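Our spending plan for the packing corner

In October I promised to write how we decide on equipment for our small food parcel business in Hiltdale. The plan is still not finished, but the big question is clear to me now: do we buy one arm or two?

My first budget had only one arm, from Rikus. The arm itself was not the problem. I forgot the small things – spare finger pads, a second cable set, the table mount. Together they came to 723 dollars, and I had written zero for them. So before I ask for any new quote, I test our groceries in simulation, with two arms at one table. It costs me only evenings.

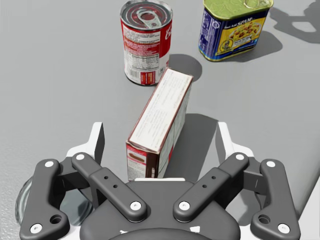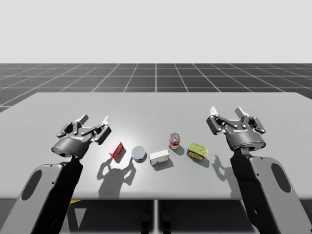 Cans and boxes between open grippers, all simulated.

Mac Suibhne wrote under my last post that I should budget for the fingers first and the arms later. In their shop in Levville they changed gripper models after 5 months, and the old mounting plates did not fit any more. They also asked why I want to pay for a second arm before the first one has worked one full season.

It is a fair question. With two arms the parcels could be filled from both sides, but the power supply and the safety fence must be bigger too, and the fence quote is valid for only 8 weeks. For the moment I keep 2 columns in my spreadsheet, one for each case. Training hours are still missing in both. If you have bought a used fence, please write to me what you paid for the transport.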